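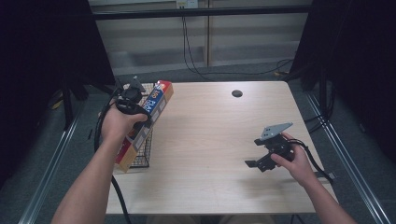
Riltham Pantry Swap Moves Into a Bigger Space in Jallville

Jallville, 1/13/22

Hi, everybody! Chaiwat Nuchit here, founder of Riltham Pantry Swap, and I get to write the press release myself this time because I asked nicely. We're moving! After 2 years of squeezing into the back half of the old Meltach shoe store, we're taking over the corner unit at the Lyimo Building, and the doors open to the public in May.

If you've never been to a pantry swap, it works a lot like a book swap, only with food. You bring in the sealed, in-date groceries you bought and aren't going to eat (we've all got a cupboard like that), you get credit for them, and you spend the credit on things somebody else wasn't going to eat. I started it after I cleaned out my mother's kitchen and found enough rice noodles to feed a soccer team. I put a card table in my driveway with a sign on it, and by lunchtime I'd traded the lot for oatmeal, canned peaches and a very nice jar of olives.

People have asked me whether this is a food bank. It isn't, and I want to be clear on that, mostly so that folks who need a food bank go to one that can help them properly. We keep a list of local ones at the front desk and we're happy to make the phone call for you. We do send them whatever has been sitting on our shelves for a month, as long as it still has plenty of time left on the date. But the swap itself is for anyone, whatever they earn, and a good chunk of our members come in purely for the fun of it.

And there are a lot of you now. As of this week we have 3192 members, which still makes me a little dizzy when I type it. The Meltach store was fine for the first few hundred. Lately, though, the line on swap mornings has been going out past the bus stop, and the baking aisle (I say aisle, it's a hallway) only fits one person at a time. If you've ever had to back out of it holding a bag of flour while someone waited with a stroller, I'm sorry, and thank you for being so good about it.

So, the new place. The corner unit at the Lyimo Building used to be a fabric store and it has those great big windows along both streets. There's a proper loading door at the back, so we won't be carrying crates through the front past the customers anymore. There's parking too! We get 53 spaces shared with the dentist upstairs, and the dentist has been a total sweetheart about us using them on weekends.

A few things are going to change when we move, and I'd like to get them out in the open early.

Credits will go on a card. Right now we write them in a notebook, and my handwriting has caused at least one argument over whether a number was a 1 or a 7. Your balance will carry over in full. Bring your membership slip the first time you come in and we'll load it for you at the desk.

We'll have a cereal and breakfast section with its own shelving. I know this sounds like a small thing, but cereal is the thing people swap more than anything else, and it's been living in shopping carts since last spring. Kids beg for a box, eat one bowl, and decide they hate it. Please remember that we can only take boxes that haven't been opened, even if the bag inside is still closed. That rule isn't changing and yes, I've heard the arguments.

Spices are coming back. We stopped taking them last year when we ran out of wall, and I've had more messages about that than about anything else we've ever done. Sealed jars and packets only, labels in any language, as long as we can read a date on them.

We're also going to try a quiet hour first thing on swap mornings, with the music off and the lights a bit lower. Several members asked for it. I'd love to hear how it goes for you.

What isn't changing is the price. Membership is still $2 a month, and you can still skip a month without telling us. I sat down with the new lease and a calculator, and then did it all over again the next day to be sure, and we can hold it there through the end of the year. After that I'll write to everybody well before anything moves.

I do want to say a few words about the Meltach family, who rented us the old store for much less than they could have gotten for it and never complained about the smell of curry powder. They're planning to reopen it as a repair shop for boots and bags, and I'll be first in line with my brown pair. Go see them once they're up and running.

We'll keep swapping at the old address right up until the last week of April, on the usual mornings. Then we'll be closed for a short stretch while we haul everything across town. If you've got a van, or a strong back, or you make good sandwiches, we could really use you for the move. Sign up on the clipboard by the register.

Opening day at the Lyimo Building will have coffee, a tasting table, and a recipe board where you can pin up whatever you made out of the weirdest thing you ever took home. (Mine's a bread pudding with canned lychees. It was good! My sister disagrees.) New members who join on the day get a starter credit, so you can come with empty hands and still leave with dinner.

Reporters and photographers are very welcome, both at the old store before we go and at the new one. I'm happy to talk on the phone or walk you through, and plenty of our members would love to show you what they've found. Mornings before we open are best for me.

About Riltham Pantry Swap

Riltham Pantry Swap is a membership grocery exchange based in Jallville. Members trade sealed, unexpired food and household staples for credit they can spend in the store. It was started in a driveway by Chaiwat Nuchit, who still runs the front desk most swap mornings.

Media contact: Chaiwat Nuchit, Riltham Pantry Swap, Jallville. Stop by the front desk or leave a note in the green mailbox by the door and I'll call you back the same day.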